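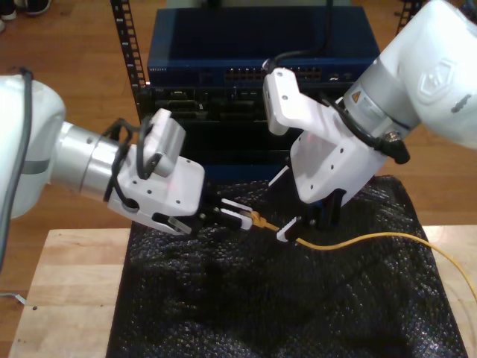 One reader of the July drafts has objected that the Isileo readings ask too much of a person at half past six in the morning, and that a reflection on Psalm 130 which opens with three sentences on the Hebrew title will be closed before the tea is poured. The reader would prefer each page to begin with the Scripture itself and to leave background until the end, if it is to appear at all.

The objection has been entered and accepted in part.

Workshop notebook, Lungate Devotional Workshop
August, morning session
Work in hand: Isileo, spring series, second drafts

1. Response to the objection

The Scripture portion will now stand first on every page. The background note will remain, in no more than two sentences, after the reflection and before the prayer. Reading 4 (Psalm 130) has been rearranged accordingly and read aloud twice. It is improved. The phrase "songs of ascents" still requires a gloss, as several of those who receive the booklet come from no church background, and the gloss now reads: "one of fifteen psalms that share this heading, often linked with pilgrims going up to Jerusalem." The word "often" is to be kept. Earlier drafts stated the pilgrimage connection as settled, and the commentaries on our shelf do not agree on it.

The suggestion that background be dropped altogether was not adopted. Responses to the autumn series showed that the notes were the part most frequently copied out and sent on to family.

2. Length

The ceiling of 333 words per reading, exclusive of Scripture and prayer, was set to suit the page and not on any principle. Readings 2, 7 and 11 exceed it. Reading 7 is the worst offender and contains two separate reflections, one on waiting and one on pruning, joined by the word "likewise". The pruning material should be removed and held for John 15, for which we have at present only a title.

Reading 2 can be brought within the limit by deleting its final paragraph, which restates the opening. Reading 11 needs a proper rewrite. The author of 11 has asked that the anecdote of the burst water main be kept. It may be kept if it is moved to the front and halved.

3. Seasonal language

Considerable time was given to this. The series is to be read from September, and a number of the drafts lean upon images borrowed from northern hemisphere devotionals: thaw, snowdrops, Easter lilies, the end of a long dark. Our readers will have had wattle out for weeks. Easter will be five months behind them or more, and Advent will be approaching in the heat.

Agreed wording for the style sheet:

Spring is not to be treated as a picture of Easter unless the writer acknowledges that here the two fall at opposite ends of the year.

Plants named in a reading should be ones the writer has seen growing locally. Jacaranda is to be held over to the last readings in the series, as it will not be in flower before then.

Magpies may be mentioned once in the series. At present they are mentioned in four readings, in three of them as an illustration of spiritual attack. Reading 9 has the best claim.

The resurrection is not to be compared to a bulb. Paul's grain of wheat in 1 Corinthians 15 is sufficient and has the advantage of being in the text.

A colleague has noted in the margin that dry years should also be borne in mind. Part of the Brinaria mailing goes to farming households, and a page of unrelieved blossom may be received badly in a spring without rain. Reading 12 (Habakkuk 3:17-19) has therefore been moved forward to the sixth position, where it will fall in the first full week. "Though the fig tree does not blossom" should not be rushed towards "yet I will rejoice". The second draft reached the rejoicing in its second sentence. The third should remain with the empty stalls for at least a paragraph.
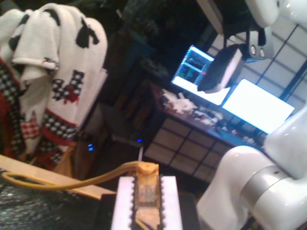
4. The prayers

Each prayer is to be of a length that can be said in one breath or two. The prayers in readings 1 to 5 meet this. From 6 onward they become longer and begin to explain the reflection to God, who may be presumed to have followed it. Cut "just" wherever it occurs as filler ("we just ask", "we just thank you"). Cut "journey" throughout.

The question of "thee" and "thou" in the closing collect was raised again. The older form was retained for the collect alone, as it is quoted and not composed. The source is to be checked and credited on the inside back cover.

5. Translation permissions

Not resolved. The drafts currently draw on three translations, and the notice required for each takes up more of the inside cover than can be spared. The simplest course is to settle on one translation for the entire series and to adjust the reflections where they depend upon the wording of another. Reading 3 depends heavily on the word "lovingkindness" and will suffer. The writer may refer to the older rendering in the background note, which would in any case be an honest use of that space.

Readings 8 and 10 paraphrase without saying so. A paraphrase must be marked as the writer's own. This was in the style sheet for the autumn series and has been reinstated.

6. Printing

Escobar has confirmed the job under number 2265. The booklet is to be 16 pages, stapled, with a run of 500. The proof from the autumn job was laid beside the new specimen page for comparison. The new type is a half point larger and the leading has been opened, and the older members of the reading group found it noticeably easier under lamplight. The outer margins are narrower as a consequence. There is no longer space to write beside the text, and the rule at the foot of each page should be removed so that a few lines can be used for notes there.

The cover stock sample is acceptable. The green is not. It was requested as a grey-green in the manner of gum leaves and has been supplied as something closer to billiard cloth. A second sample has been requested. If it cannot be had before the end of the month the cover will be printed in one colour, black on cream, and no one present expressed any great regret at the prospect.
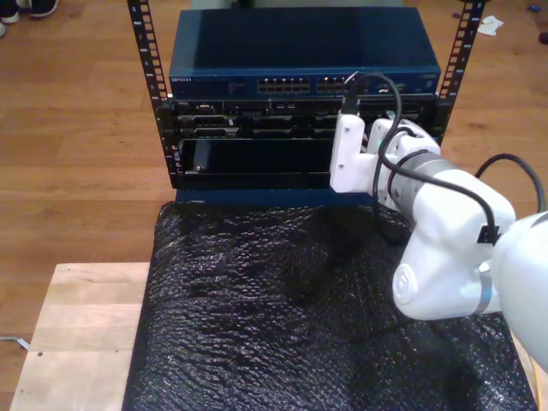
The order of readings must be fixed before pages are sent, as the Scripture index is keyed to page number and was wrong in two places last time. The index should be compiled from the final proof and by a person who did not write any of the readings.

7. Trial reading

Readings 1 to 4 were used at morning prayer over four consecutive mornings, one each, read by a different voice each time and followed by two minutes of silence. Observations:

Reading 1. Well received. The sentence about the tin roof drew a laugh, which had not been intended. To be left.

Reading 2. Too long, as noted. Attention was lost at the third paragraph.

Reading 3. The silence afterwards ran well past two minutes and was not interrupted. No changes beyond the translation matter.

Reading 4. Read in its old arrangement. To be tried again in the new one.

8. Outstanding

Rewrite of 11. Removal of pruning from 7. A first draft on John 15, using the pruning if it will serve. Magpies. Source of the closing collect. Decision on translation. Second green from Escobar.

The title of reading 6 stands at "When Nothing Is in Bud", with "The Empty Stalls" proposed as an alternative in pencil. Both are to be put to the reading group at the next session.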